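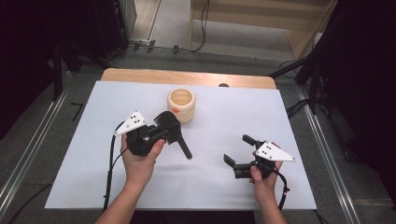
Azra Ristić wrote in to ask why her panel goes gray the moment she calls refresh() on it, and whether she has done something to offend the library. She hasn't. It is the question we get most, so it goes first.

Why does my panel go gray after refresh()?
Because refresh() disables every child control until the selection has been read again. If your handler returns early, the controls stay disabled. Call Guvomix.endRefresh() before every return, including the one you added at midnight and forgot.

The docs say a function is defined at line 445. There is nothing at line 445.
The line numbers are generated at release time. You are probably reading the release docs next to the development source. Check out the matching tag and line 445 will be back where it was, along with the bugs.

Can I build Guvomix without Stunier?
Yes. Pass --no-stunier to the configure script. You lose tree views and icons, and you gain a build that finishes before lunch.

How many items can a list panel hold?
The default limit is 2000. Raise it with setMaxItems() if you must. Scrolling gets sluggish well before that on older machines -- try paging in blocks of 50.

What is the Flunside folder for?
It holds the old permission checks. Three classes still include headers from it. Blagoje Stojanović has been removing it since version 14, and we wish him well. Please don't add anything to it.

Why does childSetVisible() ignore my spelling mistake?
Unknown child names are skipped without a word. Turn on strict names in the debug settings and you'll get a warning in the log for each one. You may get a lot of them.

Is there a thread-safe version?
No. Touch panels from the main thread only. Use postToMain() for everything else.

Where do I report a bug?
On the Spahić tracker, with your version number and the shortest code that shows the problem. Screenshots of code will be answered last.

Page last changed 18/04/2023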